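Community Sport | Club News
Jersey library opens sorting room ahead of new season
August – By Lærke Eyvindsson
Reading time: 3 minutes

The Trustuvholm District Sports Association has opened a sorting room for its jersey library, which lends playing shirts to junior clubs that cannot afford a full set of their own. The room occupies the former meeting area on the upper floor of the Trustuvholm recreation centre and will operate until the last of the winter shirts have been checked, folded and shelved.

The association holds 800 shirts at present, most of them handed in by senior clubs after a change of colours or sponsor. A further 300 are expected from the Zustden league, which is replacing its junior strip this year. Shirts are lent for a full season at no charge, and clubs are asked to launder them before they are returned.

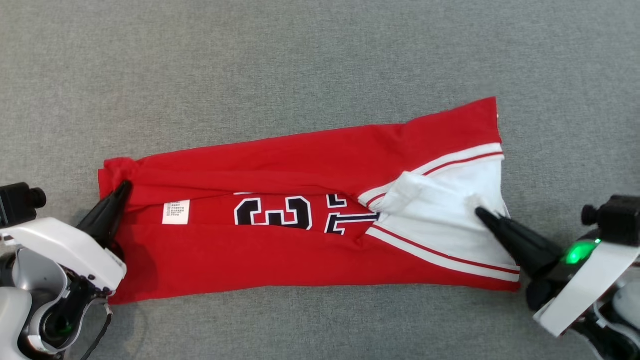

Returned shirts are sorted by colour, then by size, and folded to a common width so that a full team set will fit in one tub. Under the method adopted this year, the long sides are brought in toward the middle before the shirt is folded down to shelf size. The centre line is left open at the first stage – on a red shirt partway through, the white label and a navy numeral with a white outline can still be seen between the two side flaps – and the sorter is asked to note the number and size at that point. In previous years these details were taken after folding, and many shirts had to be opened again.

The association's equipment coordinator, Dragan Kovačević, said the change had been requested by the clubs themselves. "Managers were receiving a tub with two of the same number and no goalkeeper's shirt," he said. "It is a small matter until the morning of the first match."

The previous loan period closed with 94 shirts outstanding. Clubs that still hold association property are asked to return it to the front counter of the recreation centre, whether or not it has been washed. No fee will be applied to late returns made before the new loans are issued.

Shelving for the room was supplied by Fokach, a local storage firm, under an agreement that also covers labelled tubs for each participating club. With the new shelving in place, the association expects to be able to store 1,000 shirts under one roof for the first time. Stock was previously divided between the recreation centre and a shed at the Zustden oval.
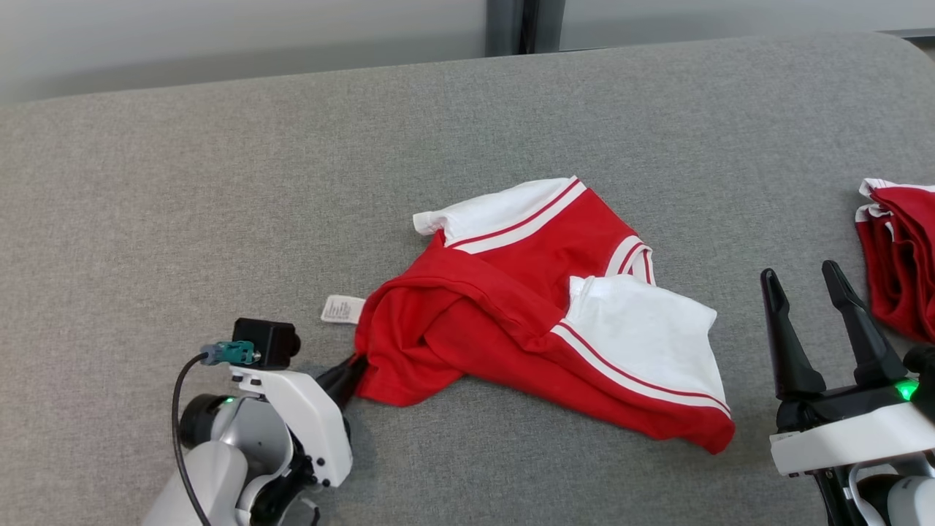 Advice for clubs returning shirts

Shirts should be turned right side out, with the sleeves pulled through. They need not be folded. Care labels should be left in place, as they are used to confirm fabric and washing temperature when colours are grouped for laundering. Torn or heavily stained shirts should be bagged separately and marked for repair.

Applications for the coming season are available at the recreation centre and must be signed by a club office holder. Sets will be allocated in order of application, with priority given to clubs entering a junior side for the first time.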